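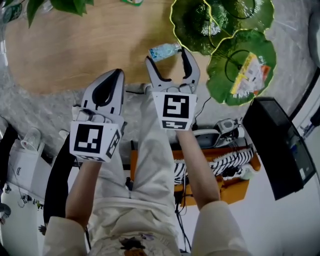 ## 3. Equipment Plan and Budget

This section covers the purchase of a second set of hand-held grippers for the tabletop data collection task. The first set, bought in August, is in use and stays with the project. The total available for equipment is $2,000, including shipping.

### 3.1 Requirements

- Grippers are bought in pairs. All tasks in Section 2 are two-handed.
- Each gripper carries a marker cube. Markers must be readable from the operator's head height while the gripper points down at the table.
- Finger opening must be wide enough to go around a small plastic water bottle lying on its side.
- The finger lining must be replaceable without changing the whole finger.

White bodies with black-lined fingers are preferred, so that new recordings look like the existing ones. This is a preference only and was given no weight in the comparison.

### 3.2 Quotes

Two suppliers answered the request for quotes.

| Item | Sternine | Mumosia |
|---|---|---|
| Gripper pair with cubes | $1,240 | $1,395 |
| Spare finger linings | $157 | included |
| Shipping (Fedex) | $85 | $60 |
| **Total** | **$1,482** | **$1,455** |
| Delivery | 16 business days | 30 business days |

Van Wyk was also contacted but sells only motor-driven grippers mounted on an arm. These do not fit the method and were dropped from the comparison.

### 3.3 Selection

Sternine was selected. Mumosia is $27 cheaper, but its delivery time would push the first two-operator session past the end of the recording period. The Sternine quote also lists single cubes as a separate part. With Mumosia, a damaged cube means returning the gripper.

### 3.4 Remaining Funds

After the Sternine order, $518 is left. Planned use:

1. Printed markers and mounting supplies, $118.
2. Table objects for the grasping tasks (bottles, packaged snacks, plates of different shapes), $200.
3. Reserve, $200.

The reserve is not to be spent before the new pair has been checked. If a cube has to be replaced, the cost comes out of this line.

### 3.5 Open Items

- Sternine has not confirmed whether the marker numbers on the new cubes can be chosen by the buyer. Duplicate numbers would prevent both sets from being used at the same table.
- Storage for the second pair is not assigned.
- The quote prices do not include sales tax. The tax exemption form has to go in with the order.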